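Closska Planner 4
Motion planning and collision checking for two-arm tabletop cells

Overview | Specifications | Licensing | Downloads | Support

Closska Planner computes coordinated, collision-free paths for two robot arms that share one work surface. It runs as a background service on a Linux workstation and accepts requests over a local socket or through the Python client. The same binary serves simulated and physical cells. Switching between them is a change of one line in the cell file.

Version 4 replaces the alternating scheduler used in version 3. In the old scheduler, one arm held the shared volume while the other waited outside it. The new one plans both arms in a single joint space and falls back to alternating only when the joint search runs out of time. Cell files written for version 3 load without changes, but the keyword "handoff_zone" is ignored and a warning is written to the log.

What it does

Joint-space search. Both arms are treated as one mechanism with up to 14 axes. Start and goal may be given as joint values, tool poses, or a mix of the two.

Self and mutual collision checks. Link pairs are tested against each other and against the cell model. Pairs that can never touch are removed when the cell file is compiled. Link padding is set per link, in millimeters. Cables are handled as swept capsules attached to a link, with a user-set radius; they are not simulated as flexible bodies.

Object attachment. A grasped object becomes part of the arm until it is released. Attached geometry is checked against the other arm as well as against fixed parts of the cell.

Replanning. If the scene server reports a moved object, the remaining part of the path is rechecked. Only the invalid segment is replanned when the endpoints of that segment are still valid. Otherwise the arm decelerates along the current path and a new request is issued from the stopping point.

Time scaling. Paths are timed under velocity, acceleration and jerk limits. Where two limits conflict, the lower one is applied to both arms so that the relative timing stays intact.

Specifications

Control output rate: 500 Hz, interpolated
Scene update rate: 30 Hz maximum
Maximum objects per scene: 156, excluding the arms and fixed structure
Default time limit for joint search: 49 ms
Object geometry: box, cylinder, capsule, convex mesh
Fixed geometry: as above, plus non-convex mesh
Interfaces: local socket, Python client, C++ library
Operating system: 64-bit Linux, real-time kernel recommended for physical cells
Graphics card: not required for planning; required for the scene viewer

Non-convex objects such as open containers must be split into convex parts before they are used as movable objects. The tool "closska-split" is included for this. For a bin with straight walls, five boxes are normally sufficient and will check faster than a split mesh. If the bin never moves, load it as fixed geometry and skip the step.

Scene viewer and sample cells

The scene viewer renders the cell model with the same transforms the planner uses. It can play back a log, step through a single request, and draw the nearest link pair at each waypoint. The viewer reads state only. It cannot send motion commands, and closing it does not affect the service.

Three sample cells are installed with the package. The tabletop sorting cell is the most useful starting point, as it places both arms on the same side of the work surface and forces their forearms into overlapping space. The rendered room is for camera work. Walls, floor and wall fittings have visual geometry, but only the walls are passed to the collision checker by default. 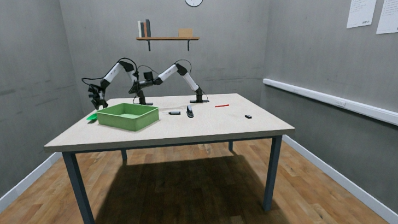 Tabletop sorting cell, simulated. Open bin, screwdriver, stapler and pen on the work surface.

Object poses in the sample are read from a plain text list and can be edited while the service is running. Thin objects should be given at least 2 mm of padding. Without it, a pen or a screwdriver shaft may pass between two adjacent checks at high tool speed. The setting "edge_step" controls the spacing of those checks and should be reduced before padding is increased further.

Known limitations

Grippers are modeled with the fingers at a fixed opening for each request. To plan through a change of opening, send two requests.

Joint search is not available when the arms have separate base frames that move relative to each other.

Logs recorded in version 3 can be played back but not replanned.

Licensing

The workstation license covers one host and any number of simulated cells. A runtime license is needed for each physical cell. Evaluation copies have full function and stop accepting requests when the term ends; any path in progress is completed. Licenses are tied to the host ID and can be moved once per term through the Prundville office.

Support and integration

Technical questions: Jeanine Kuipers, planner support
Cell modeling and integration quotes: Despina Surdu, Prundville

Attach the compiled cell file and the request log when reporting a failed plan. Screenshots of the viewer are not enough to reproduce a fault.

Related products

Ukcombe Scene Server: object pose tracking and scene updates for Closska Planner
Samarakoon Calibration Kit: base-to-base and camera-to-base calibration for two-arm cells

Page revised January 2020. Specifications apply to version 4.0 and later.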